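Budget season, or why we're spending money on pretend houses

So the spring equipment list is due Tuesday, and I've had more hallway conversations about it than about anything else this year. I promised I'd write up where we are for the newsletter, so grab a coffee, because I have opinions (you knew that).

Quick recap for anyone new. We started out planning to buy two mobile bases for the home navigation work. Everybody got excited, I got excited, and then the Geldale quote came in with shipping and the service plan added and I got a lot less excited. One base fits. Two bases fit only if we stop buying batteries, and we go through batteries like popcorn.

The plan I'm putting forward is one base, plus a decent simulation workstation from Marow, plus a bit of storage. The workstation comes to $2879 before tax. I've asked for another $334 for the extra drive, which sounds like a luxury until you've watched a shared disk fill up halfway through a batch! Cables, a surge protector and a second monitor add $360, and I'm leaving $1000 untouched for repairs. Last year we had no repair line at all and ended up begging the Edby project for a wheel motor. I don't want to make that phone call again.

Why so much on the desk side? Most of what we do before anything rolls across a real floor happens in rendered rooms. We need a policy to see a lot of doorways, and a lot of changes from carpet to tile, and I can load a new house in the time it takes to find my badge. The textures are blocky on the old houses and I've stopped caring. What I do care about is how many of them we can run overnight, and right now the old machine manages a handful before the fan starts screaming.
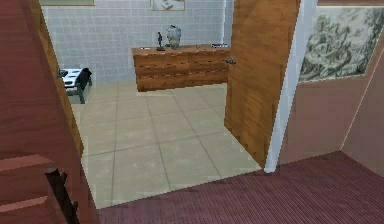

Shaohua Qiu wrote back to my first draft that a workstation will be old in three years and a second base won't, and that we'd be better off renting compute for the heavy weeks and putting the difference toward hardware people can touch. Renting also wouldn't tie up a corner of the lab, and there'd be no fan to listen to.

Fair points, and I went back and forth on it all weekend. I ran the rental numbers for our busy stretch, and they're fine if we're disciplined. We're not disciplined! We leave jobs running. I have personally left jobs running over a holiday. With a machine we own, that costs us some electricity and a little embarrassment. I did take one piece of the suggestion, though, and the request now says we'll rent for the final month of the Minhas comparison if the queue gets ugly.

The second base isn't dead, either. Geldale will hold the quoted price until June, so if the repair money is still sitting there in May, I'll ask whether we can put it toward a deposit.

Two things I need from you. If you're planning real floor time this summer, send me your weeks, even rough ones, so I can see whether one base can cover everybody. And if you've got a spare monitor that works with the newer connectors, please tell me before Tuesday and I'll happily cross that line off the list. The draft is in the shared folder, under budget, and comments are open until noon.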